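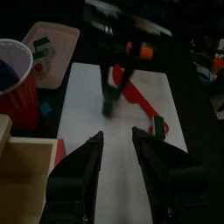 Papers > Baking and Sweets > Section 5

October
By Akua Zakaria and Rüdiger Kramer

Print this page | E-mail this page

5. Resting time and crumb

Batter was mixed from one batch of Jurkmont cocoa and held in the cooler for 20 minutes before baking. A second set went straight into the oven. Over the whole study we baked 1,415 cupcakes. Rested batter gave a tighter crumb and a flatter top (Figure 3). Moisture loss was the same in both sets. Tasters at the Afolabi kitchen preferred the rested cupcakes plain but had no preference once they were frosted.

Figure 3. Crumb score by resting time, unfrosted cupcakes only.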